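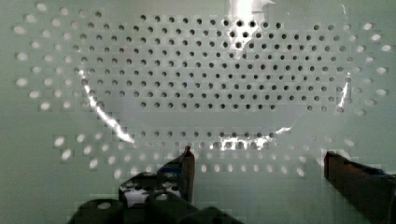
About us

Tosari. Small company, one long room over a joinery in Kistby, plus a storeroom we share with the joiners. We teach robots jobs by doing the jobs ourselves, through the robot, by hand. Then we hand over the recordings, or the trained arm, or both.

Been going since Su-chen Tu got fed up writing pick-and-place scripts that fell over whenever somebody moved a tray. She'd been watching new starters on a packing line learn the same job in a morning, mostly by standing next to someone and copying. Wanted the arm to learn that way. First rig was built in her spare bedroom, second one in a rented unit with no heating, third one is the one we still use (rebuilt a fair bit).

What we do

Three things mainly.

Demonstration by remote control. The person teaching sits a couple of metres off with a pair of hand controls and works the arm. Wrist camera view on one screen, wider view on the other. Squeeze the trigger, the jaws close. We record the lot: joint positions, jaw opening, pictures, timing. When the attempt's done they press the pedal and say good or bad. Bad ones are kept too, in a separate folder, clients ask for them more often than you'd think.

Demonstration by hand guiding. Arm goes slack, you take hold of it and walk it through. Good for wiping, pushing, pulling drawers, anything where you want to feel the contact. Less good for fiddly gripping, your hand ends up in the way of the camera. We'll tell you which one suits, and if we're not sure we'll try a morning of each.

Corrections. You've already got a trained arm and it gets most of the way then fluffs the end. We run it, a teacher takes over when it drifts, lets go again once it's back on track. Those bits go back into the training. Often the cheapest thing we do and probaly the one people should ask for first.

The awkward stuff

Most of our work these days is see-through or shiny things. Glare slides about when the wrist moves, holes show through in the background, edges vanish and come back somewhere else. Depth cameras hate all of it. A person on the controls copes, mostly, by going a bit slower and leaning on the wide view, and the point of recording a person is that all that coping ends up in the data.

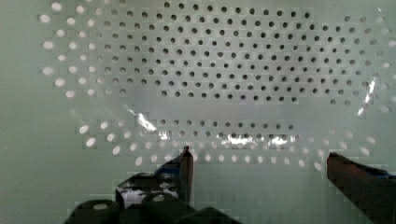

So we don't tidy the light up more than we have to. If the job is going to live under strip lights, we teach it under strip lights. Same goes for backgrounds. Perforated panels, patterned cloth, scratched worktops, we keep a stack of them in the storeroom and swap them over between sessions so the arm doesn't learn the table instead of the task. Jaw position at the start gets varied too. Wide open, half open, off to one side. Teachers moan about this. It's worth it.

How a job runs

You send us the objects. Real ones please, and spares, things get dropped. We spend a day or so working out whether it's doable with two fingers. If it isn't we say so and there's no charge for the day.

Then a pilot, 700 attempts. Enough to train something rough and see where it goes wrong. You come and watch, or we do it over a call, though coming is better – you'll spot things about your own product that we won't.

Then the full set. Usually more than 2000 attempts, split between at least two teachers so you don't end up with a robot that has one person's habits. Left-handers welcome. We check every recording before it leaves, by eye, at double speed, with the pedal notes alongside. Dropped camera feeds get binned. So do the ones where someone's sleeve got in.

Files come in whatever layout your people use. If you haven't got people, we can train on it here and bring the arm to you running.

Lernness

Our own recording software. Started life as a mess of scripts, now a proper program with a name and an icon. It lines up the cameras and the arm so a frame and a jaw position that belong together stay together. Clients get a copy for as long as the project lasts. It is not pretty. It doesn't lose data, we went through a bad December with the version before and don't want another.

Fang

Fang is the training course. Two days at Kistby for anyone who wants to teach their own arms in house. Day one is nearly all hands on the controls – stacking, pouring dry rice, putting lids on, then the same again with only the wrist view. Day two is planning a set, labelling, knowing when to stop. Max of three people per course because there are three seats. No programming needed. Some of the best teachers we've had through came off production lines, one was a dental nurse, one had never used a computer for anything but the shopping. Gamers are quick to begin with but rush.

Bring lunch, the sandwhich shop is shut by one.

Who we are

Su-chen Tu runs the company and still does a teaching shift most weeks. The rest of us are teachers, two engineers who look after the arms and the grippers, and whoever's turn it is on the phone. Everyone who joins does a month on the controls first, engineers included. Shifts on the controls are short, an hour then a proper break. Tired hands make jerky recordings and the arm will learn the jerks.

What we don't do

No weapons work. No filming of people at their jobs without them knowing – if you want us to record your staff teaching, they get told what it's for and they can say no. We don't sell one client's recordings to another. We don't do full line design, cells, guarding, any of that, but can point you at people who do.

Visiting

Ground floor door is the joinery's, ours is the grey one round the side, up the stairs. There's a goods lift if you're bringing an arm or can't manage stairs, ring first and somebody will come down with the key. Friday afternoons are open, turn up after 2 and you can have a go on the spare rig. Parking is on the road, don't use the joiners' bay.

Jobs

Looking for teachers, part time, mornings or evenings. Steady hands, patience, ok with doing the same thing a lot. Paid trial session. Get in touch through the contact page and tell us what you do with your hands, at work or otherwise. CV optional.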